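Foam Letter and Plate Sorting Set
from the Trudau tabletop range

Product code: TR 83
Suitable for home, nursery and classroom tables

There are plenty of letter toys about, and most of us have a tub of them somewhere at the back of a cupboard, usually with a jigsaw piece and a dried-up felt tip in among them. We wanted something a bit calmer than the tub. The Trudau sorting set puts small foam letters together with round, shallow plates in soft colours, so that children have somewhere to put each letter once they've found it, and so that you have somewhere to start when you sit down with them.

The plates are the part people write to us about, which we didn't expect at all! They come in sage green, light blue and cream, and each has a raised rim, enough to stop a letter sliding off when a small elbow catches the edge. The colours are pale on purpose. Arnaldo Louro, who put the range together, tried much brighter plates first and found that the letters rather disappeared against them — a blue letter on a strong blue plate is a hard thing to spot when you're only just learning what it looks like.

The letters are capitals and lower case, cut from soft foam, light enough to pick up with fingertips and easy to turn the right way round. We suggest putting out only a handful at first. A whole alphabet spread across the table looks generous, but it does tend to end with everything on the floor, and a few letters on either side of the plates is quite enough to be going on with.

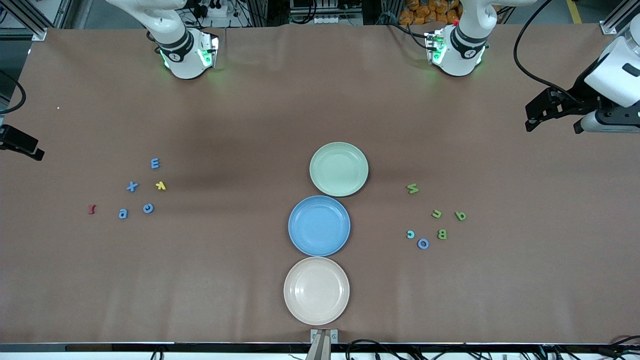
As for what to put underneath, plain brown paper is very hard to beat. It costs next to nothing, it gives the letters a quiet background, and you can draw on it too. Lay it right across the table and smooth it down well with the flat of your hand. If you'd like a roll that fits without trimming, the Lundgren table paper is the one we sell alongside this set, though any decent parcel paper will do the job perfectly well.

Some ways to use it

Choose a letter for each plate and ask your child to find it. When that's become easy, swap the plates about and start again. You can sort by colour, or by straight lines and curves (this one causes a surprising amount of debate), or spell out a short word with one letter to a plate. Cat, dog, sun and bus all keep people busy for longer than you'd think.

Older children may like to make up the rules themselves and have you guess them.

Looking after it

Wipe the plates with a soft damp cloth and dry them before stacking. The letters can be rinsed in lukewarm water with a drop of washing-up liquid, then left on a tea towel overnight. Please keep them off radiators, as foam curls. The plates are made for play and aren't meant for serving food.

Not suitable for children under 3 years, owing to small parts.

Spares and extras

Single plates and bags of mixed letters can be ordered separately, quoting the product code at the top of this page. The Zoltberg storage tray has 8 compartments and takes the letters nicely, with the plates stacked beside it.

Delivery is free on orders over £99. Parcels leave our Rinurora warehouse within 2 working days.

Page updated 03/01/2026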